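Filed under: Kitchen > Surfaces > Small Annoyances
52 shares | 30 comments

How to Get Dark Specks Off a White Table Without Making Gray Soup

White tables look wonderful in the showroom. We bought ours when we lived in Adville, and it was very clean for the length of the drive home. Since then it has served mainly as a display stand for toast crumbs, cracked pepper, coffee grounds, potting soil and whatever lives in the bottom of the bread bag.

A dark table hides all this. A white one keeps a full public record. I have owned white surfaces in three kitchens now, and the method below is what survived after I gave up on the clever ones.

What you need

A dry brush with soft bristles. Mine is a pastry brush that has been retired from pastry.
A stiff card or an old plastic scraper.
Two cloths, one to stay dry and one to get damp.
A sheet of paper or a dustpan.
Dish soap, a few drops in 500 ml of warm water.

You can buy a dedicated crumb set from Vurnier, with a little curved pan and a little curved brush. I had one. The brush was fine. The pan had a lip just high enough for crumbs to slide under, and it now holds clothespins.

Step 1: Get everything off the table, including the cutting board

People wipe up to the board, around the board, and then stop, as if the board were an island with its own government. Pick it up. If the board has specks of its own, carry it level to the sink or the trash and tap it there. Tilting it on the way puts you back at the beginning, only with crumbs on the floor too.

Boards with a raised rim are the worst for this. Anything that reaches the rim stays along it, and a handle slot gives the rest a way down to the table.

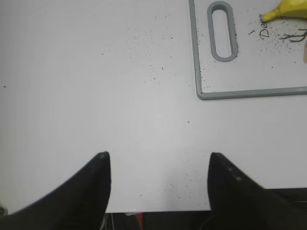

Why not just wipe it with a wet cloth and be done, asked one reader under the June version of this page, adding that life is short. It is, and I spent a good part of mine on the wet cloth. Dry specks sit on top of a matte surface and will leave if asked. Wet ones smear, stick to each other and hide in the folds of the cloth until you start on the clean end of the table. Coffee grounds are especially good at this. They bleed a bit, too.

Step 2: Brush, dry, toward one corner

Start at the far edge and work toward yourself in short overlapping strokes. Keep the bristles low. A flicking motion feels efficient and sends half the crumbs to the chair cushions, where they wait for company.

Don't chase single specks. Move the big patches first, and the strays will mostly join up as the brush comes past. When you have one untidy heap near the edge, stop brushing and use the card to push it onto the paper. Fold the paper, then throw it out before you admire the table.

Step 3: Deal with the clingers
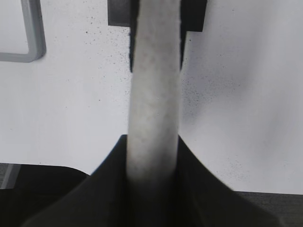
Some specks ignore a brush completely. Fine powdery stuff does it through static, and anything that once touched jam does it through jam. Before you go after them, get your eye down near table height and look across the surface toward a window, and look on both sides of whatever is standing on it. Specks rarely collect in one convenient spot: there's a patch to the right of the pale cylinder, another to the left and higher up, and then sparse ones all over the white. Clean only the patch you noticed first and you'll be back with the brush before lunch.

For the powdery kind, press the damp cloth straight down and lift it. Press and lift, no wiping. Turn to a fresh bit of cloth every few presses. For the jam kind, lay the damp cloth on top for a minute and then nudge with the edge of the card.

Step 4: Now you may wipe

Wring the damp cloth out harder than seems necessary. Go in straight lines, edge to edge, and follow with the dry cloth. Circles are satisfying but leave circles. If the surface is textured, a second pass across the first picks up what's sitting in the grain.

Do the front edge last, including the underside, where crumbs hang on for reasons of their own.

Step 5: Wash the board before it goes back

Soap, an old toothbrush along the inside of the rim, then around the slot. Dry it standing up. Putting a dirty board back on a clean table is how I spent most of the year we had the Lultby apartment.

Things I tried so you can skip them

Blowing. Redistributes.

The sticky roller. Works once, costs a sheet per square foot, and leaves a tacky film on some finishes. Try a hidden spot first.

The Mazza handheld vacuum. Good on crumbs, noisy about it. The exhaust blew the light stuff off the far side while the nozzle was busy on the near side — I stood there for a while, moving pepper from left to right.

A tablecloth. Works perfectly, and I'm still thinking about it.

Last updated October 24, 2026
1,297 views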